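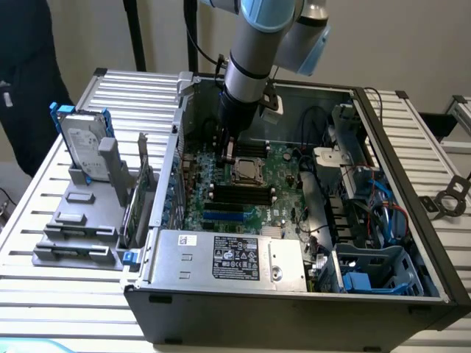

Put it back together and buy a new one, was the first comment under my last post, those Dell towers are a pain inside and you'll never find the bits. Fair enough! I did think about it. I even got as far as pricing up a new machine, and then I saw 900 quid at the bottom of the basket and shut the laptop rather quickly.

So the old tower stays, at least for now, and this is the promised second part. If you missed the first one, it was mostly me moaning about dust and about the noise the thing made every time I opened more than one spreadsheet, so you haven't missed much.

What I like about these big Dells is how much of them is blue. Really! Once the side is off you start spotting it everywhere: there's a little blue latch over by the power supply, and blue on the drive cage as well, and after a while you twig that the blue is mostly the stuff you're meant to touch. I wish the rest of my house worked like that. The boiler, for one. I've lived in Flusville for six years and I still couldn't tell you which of the knobs is mine to turn.

The SATA cables are blue too, mind, so the system isn't perfect. They go off in a bundle with the red and black wires, and I would strongly suggest taking a photo on your phone before you move any of it. I didn't bother last time I had a computer apart (a different one, a Gramska, long gone to the tip) and I spent an entire evening in January matching plugs to holes with a torch in my teeth.

Then there's the processor socket, which is empty at the moment and makes me nervous every time I look at it. I know it's only a small metal frame with a space in the middle, but it's the bit where you can do proper damage with one careless sleeve. My rule is no cardigans. Tea stays on the windowsill – not the desk, not the floor, the windowsill.

I've had a few messages asking whether you have to lay the tower on its side. You don't have to, but please do. Everything I've ever dropped inside a computer I dropped while it was standing up, and a screw that falls on to a flat board is a lot easier to find than one that has gone down behind something. I'm on screw number I-don't-know-what by now and they live in an egg box with a bit of masking tape over each hollow, labelled in biro. The biro doesn't stick very well to the tape. Use a pencil.
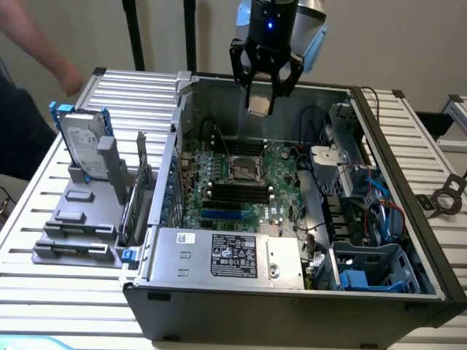 Pippa Wragg, writer and chief tinkerer at Zedside

Right, parts. The replacement processor I've got my eye on is 116 pounds from Marikar, second-hand, and they had a dearer one at 188 which I talked myself into and then out of again over two cups of tea. The difference would mean my holiday videos finish a bit sooner. I make one holiday video a year and it's usually of a harbour. I think the cheaper one will do me nicely, though I've left both tabs open, so we'll see what I'm like after supper.

Memory next. The slots are in a tidy row just below the socket, and of all the jobs in a desktop that's the one I'd hand to a complete beginner. Line up the notch, press evenly, wait for the click. If you're leaning your whole weight on it then stop and look at the notch again, you've got it the wrong way round (ask me how I know).

The power supply I'm leaving well alone. It's a great big metal box taking up most of the front part of the inside, with a black label covered in tiny white print and all those certification symbols, and I've no wish to go poking about in it. It came with the case, it has behaved itself so far, and I've got no reason to fall out with it. Never open one of those up, by the way, even unplugged. Swap it whole if it goes wrong.

What I would love is to sort out the cables. There's a loop of black ones over the back of the board and no amount of tucking makes them look like the pictures in magazines. I bought a bag of 1000 cable ties in the spring sale and I reckon I've used nine, four of them on the tomatoes. They'll come out again for this.

If anyone has put a newer processor in one of these towers, do leave a comment and tell me whether you had to update anything first. I've read two forum threads and they say opposite things, quite crossly. I'll order the part once I've heard from one of you.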